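Drying Up: How Long Do Dishes Take to Dry in a Shared Kitchen?
Project report, second year, Home and Materials module

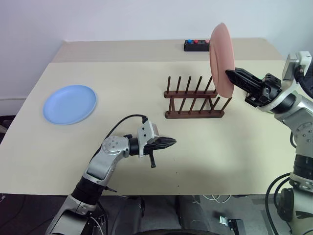
Does a plate dry faster in a rack than lying flat?
In our tests it dried in less than half the time, provided that it stood on its edge and had a clear gap on both sides.

1. Background

The student flats at Plindotby have one kitchen to each corridor and no dishwashers. Washing up is done by hand and most of it is left to dry by itself. In the January residents' survey the most common complaint about the kitchens was wet crockery put away in cupboards, followed by a shortage of clean tea towels. The second complaint probably explains part of the first.

Our group chose drying as a project subject because it could be measured with very little equipment. We wanted to know how much difference the position of a plate makes, whether the temperature of the rinsing water matters, and whether the kitchen window should be open or shut. We did not look at hygiene. That would have needed lab time which the module does not provide.

2. What we used

The plates were plain glazed dinner plates, bought as a set from the Tovico shop in Ham so that they would all be alike. One dry plate from the set weighed 422 grams, and we used that same plate for every weighed test. The scales were borrowed from the teaching kitchen and read to one gram. This turned out to be a weakness, as explained in section 6.

We also used a washing-up bowl, a room thermometer, a phone timer and a wooden rack with upright pegs. Washing-up liquid was left out of the main tests after the first trial, when leftover foam made it hard to tell when a plate was dry.

3. Method

Each plate was held under water in the bowl, lifted out, tipped once to let the water run off, and put straight into position. The three positions were flat on the table with the eating side up, flat on a folded tea towel with the eating side down, and upright in the rack.

We checked the plates every five minutes. A plate was counted as dry when a sheet of kitchen paper pressed on both sides and along the foot ring came away without a mark. The foot ring is the raised circle underneath, and it was nearly always the last part to dry. Tests were stopped after 120 minutes whether the plate was dry or not.

Warm rinses were done at 40 degrees and cold rinses straight from the tap. The window was kept shut except in the window tests. The heating in the building goes off at nine in the morning and comes back on in the late afternoon, so all tests were run between those times to keep the room steady.

4. Results

Upright in the rack, warm rinse: dry at 30 minutes.
Upright in the rack, cold rinse: dry at 40 minutes.
Flat, eating side up, warm rinse: not dry when the test was stopped.
Flat, eating side down on a towel, warm rinse: top surface dry quickly, rim and eating side still damp when the test was stopped.

The flat plate with the eating side up kept a shallow pool in the middle. There was also water trapped underneath, inside the foot ring, where air could hardly reach it. When we lifted the plate at the end there was a wet ring on the table.

The towel result surprised us. We had expected the cloth to draw the water away, and it did so at first, but a damp towel under an upside-down plate keeps the air inside damp too. Changing the towel halfway through helped a little. Few people in a shared kitchen would bother.

Opening the window made the racked plates dry sooner on a dry, breezy day. On a rainy day we could find no difference between open and shut.

5. Spacing in the rack

We then filled the rack in two ways, first with a plate in every slot and then with a plate in every other slot. In the full rack some neighbouring plates leaned and touched at the rim. A bead of water stayed at each point of contact long after the rest of the plate had dried. With every other slot left empty this did not happen.

Bowls were tried once, out of interest. They do not sit well between pegs meant for plates and tend to tip backwards and hold water. We have left them out of the results.

6. Problems

The scales were too coarse. Once the water had run off, the amount left on an upright plate was only a few grams, so a reading to one gram told us little about the last stage of drying. The paper test was more useful, though it depends on how hard the paper is pressed. The same person did the pressing throughout.

We did not measure humidity. A cheap meter would have made the window tests worth more than they are.

The kitchen was also in use by other residents. One set of results was thrown out after a kettle had been boiled several times next to the rack.

7. Suggestions for the flats

Each kitchen at Plindotby should have a rack large enough to be used with gaps. The present ones, supplied by Pavholm when the building opened, are small and are usually stacked two deep. Rinsing in warm water is worth doing if the water is already hot, but the saving of ten minutes does not justify running the tap for it. Tea towels are better used for wiping the foot ring before a plate goes into the cupboard than for standing plates on.

If the project is repeated, we would suggest finer scales, a humidity meter, and a separate set of tests for mugs and pans.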